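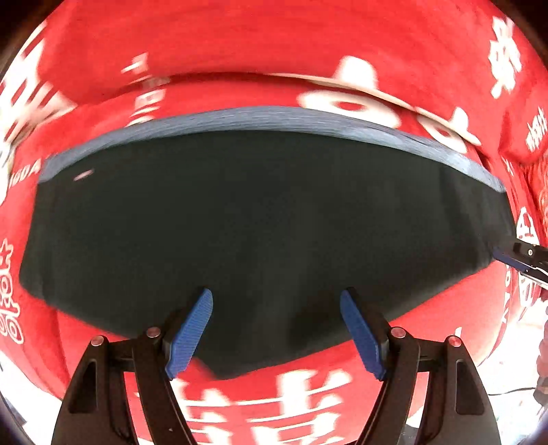
Looking after the hand-held grippers: pads, pivots and getting a pair to match

I get asked for this often enough that I've finally typed it up. It covers the two-finger hand grippers we use for cloth work – the ones with the black plastic linkage fingers and the blue ridged pads – and it's written for whoever is on the bench that week, so skip the bits you already know. A full service on a pair takes me most of a morning, but a pad change on its own is a cup-of-tea job.

What you'll need

A small screwdriver that properly fits the pivot screws (please, not the one from the kitchen drawer), isopropyl alcohol, lint-free wipes, a soft toothbrush, a spare set of pads, contact adhesive, a paint pen and a piece of cloth you don't mind creasing. I use an old tea towel. If your screws are chewed up, grab fresh ones from the Gireck box before you start, as it's no fun finding out halfway through.

Step 1: Clean before you judge

Most of the "my gripper is slipping" complaints I see are just dirty pads. Fabric sheds constantly and the fluff packs down into the ridges until the pad is basically smooth. Brush along the ridges first, then across, then wipe with a little alcohol on the cloth. Don't pour it on! It creeps under the edge of the pad and softens the glue, and then you've bought yourself a pad change. Let it dry fully and try the gripper again. If it holds, put it back on the shelf and go have lunch.

Step 2: Check the pads

Run your thumbnail over the ridges. You should feel each one. If there's a bald patch near the tip, the pad is done, even if the rest looks lovely, because the tip does nearly all the work on thin fabric. Look for lifting at the corners too. A lifted corner will catch a thread and drag the whole cloth out of place.

Always change pads in twos, left and right together. I used to swap only the worn one and ended up with fingers that pulled every hem off to one side. Margareta Furtună caught that after I'd spent an afternoon blaming the linkage, and I still hear about it.

Step 3: Swap them

Peel the old pad from the back edge towards the tip, slowly, so you don't bend the finger. Scrape off the leftover glue with a fingernail or a bit of plastic, never a blade. Wipe, dry, thin coat of adhesive on both surfaces, wait until it's tacky, then press. Line up the ridges with those on the opposite pad before you commit. I close the fingers gently on a folded wipe and leave them overnight. You can rush it, I have rushed it, the pad slid.

Step 4: Pivots

Now the screws on the linkage joints. Hold the base of the finger still and wiggle the tip side to side. A tiny bit of give is fine. If it clicks, find the loose joint by putting a fingertip on each screw head in turn while you wiggle – you'll feel the one that moves.

Tighten in small nips, an eighth of a turn at a time, and open and close the gripper after every nip. The fingers should swing freely and both should start moving together. If one lags, back its screws off a touch. Plastic arms don't forgive overtightening, so while you're there hold them up to a window and look for pale stress lines at the corners of the triangular cutouts. If you find one, the arm goes in the bin. No glue repairs, please. Wyn Griffiths tried it with the good epoxy and it lasted until the first towel.

When you're happy, put a dot of paint pen across each screw head and onto the arm. Next time you can see straight away whether anything has crept.

Step 5: Match the pair

Spreading a cloth takes two grippers, and they have to feel the same. Close each one on a single layer of the tea towel and pull lightly. It should hold without leaving a hard crease. Then do a double layer, then a hem, which is where a weak one gives itself away. Swap hands and repeat, as your stronger hand will fool you. I certainly can't tell with my right alone.

If one is noticeably softer, go back to Step 4 before you touch anything else.

Step 6: Real cloth

Finish on something big and floppy laid over another fabric. You want to lift the top layer at its edge and leave the bottom one alone. If you keep picking up both, your tips are probably meeting too low or one pad is sitting proud. Check that cables are clear of where the cloth will land, too.

Write it up in the Bradia log with your initials and which pads went on. Notburga Rüegg orders the spares from that log, so if it isn't in there we run out. We did in March.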